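The Blue Plate

The arm belonged to the school and the school had it until December. After that it went back to the district, and the Vastthorpe Secondary robotics club would go back to building line followers out of kits.

Abelardo Ocampo taught shop and ran the club. He had signed the loan form himself, all four pages, and he kept a copy folded in his shirt pocket as if someone might come and ask for it. The club met after the last bell in the room behind the library, where the big wooden table was too heavy to move anywhere else.

Itari was in grade ten. She had joined for the programming and been given the gripper.

"Open," she typed. The fingers opened.

"Close." They closed.

She had done this for most of a month. Everyone else had found it dull and drifted off to the driving base, which had wheels and could be chased down the hall. Itari stayed with the arm. She had a notebook where she wrote down every attempt, what she asked it to pick up and what happened. She was up to attempt 86.

The regional competition was called the Cirent Cup, after the river, and the task had been posted in September. A team had to put one object on a plate. The judge would call out which object when the clock started, and the team would have two minutes. Nobody was allowed to touch the table. The object had to stay on the plate when the arm let go.

"It's harder than it sounds," said Mr. Ocampo.

"It sounds hard," said Itari.

The cube was fine. She could have the cube on the plate in twenty seconds and had done it with her mother watching. The purple block was fine too if it was turned the right way, and when it wasn't, the wrist had to come around first, and that used up time. The glue stick was the trouble. It rolled. The finger came down beside it, brushed it, and off it went toward the edge of the table, and somebody had to crawl after it.

Carretero did most of the crawling. He was in grade nine and had been assigned to her as a helper, and he took the job seriously.

"You could go in slower," he said from under the table.

"I'm going as slow as it goes."

"You could come from on top."

"Then the rail hits the plate."

He put the glue stick back where it had been, looked at it, and turned it a little. They had stopped using the ruler to lay things out. The judges weren't going to use a ruler.
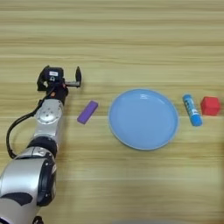
Gripper open, before the glue stick run.

Itari looked at the table for a while. Then she looked at the arm, which was waiting with its fingers apart and its cable hanging out to the side in a loop.

"What if it doesn't matter that it rolls," she said.

"It matters," said Carretero. "I'm the one who gets it."

"No, I mean, what if it rolls into something."

She typed for several minutes. Carretero sat on the floor and ate the second half of his sandwich. Down the hall the driving base hit a locker, and there was cheering.

The new plan was to go around behind the glue stick and push it toward the plate. The rim would stop it. Once it was up against the rim it would have nowhere to go, and the gripper could take its time. It meant the arm had to swing wide over the whole row first, and she had never asked it to swing that wide.

"Attempt 87," she said, and wrote it down.

The arm swung. It passed over the plate with room to spare and came down on the far side, and the tip of one finger caught the red cube and knocked it off the table.

"Got it," said Carretero.

Attempt 88 pushed the glue stick, which rolled to the plate, and pushed the plate, which slid, and then everything was in the wrong place. On attempt 89 she pushed more gently. The glue stick rolled up to the rim and stopped. The plate stayed put. The fingers came down on either side of the barrel and closed.

Neither of them said anything. The arm lifted. It moved over the plate and hung there, because that was the last line she had written. She hadn't thought they would get that far.

"Tell it to open," said Carretero.

"I know."

"It's going to drop it."

"It's supposed to drop it. Just from lower." She typed the lower number and then the other command, and the glue stick went down onto the blue plate, rocked, and lay still.

Mr. Ocampo had come in at some point and was standing by the door with his coat on. He looked at the clock.

"How long was that?"

Carretero had been timing on his phone. "Three minutes sixteen. But she was typing for a lot of it."

"So take out the typing," said Mr. Ocampo. He put his bag down on a chair. "I told the office we'd be out by five."

"It's ten to," said Itari.

"Then you've got ten minutes."

The grand prize at the Cirent Cup was $3,000 toward equipment, and the club had already argued over how to spend it. The driving base people wanted better motors. Mr. Ocampo had said, more than once, that a team from a school this size should plan on a nice bus ride and a boxed lunch. Itari had asked what a used arm cost, and he had told her, and she had written that down in the notebook too, on the inside of the back cover.

She joined the two pieces of the program together and read it through once from the top. Carretero wiped his hands on his jeans and set the glue stick back in its spot beyond the plate. He gave it a small turn so it wasn't pointing the same way as last time.

"That's mean," she said.

"The judge'll be meaner."

She wrote 90 in the margin. Carretero held up his phone with his thumb over the button, and she pressed the key.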